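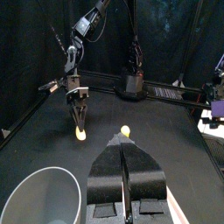
Small yellow item on the dark tabletop, Room 1012.

Baver Building, Electrical and Egress Check, Room 1012
Inspector: Nga Vi. Reviewed by: Corinne Marchetti. Period: March

Exit door opens fully: OK
Door closer: FAIL. Door stops nearly 3 inches short of the latch. Adjust or replace.
Exit sign, battery test: OK
Emergency light, north wall: OK
Outlet covers: FAIL. Cracked plate by the window. Outlet taped off.
Power strips: Two plugged into each other under the bench. Separated during check.
Breaker panel clearance: OK. Boxes noted last time are gone.
Panel labels: Circuit 6 still reads "spare" but feeds the ceiling fan. Relabel.
Extinguisher: Gauge in green, tag current, pin sealed.

Open items go to Igor Śliwiński. Recheck the door closer before sign-off.

Related
Heltport stairwell check
Panel labeling guide
Ladder inspection form

Contact Facilities | © Baver | Back to top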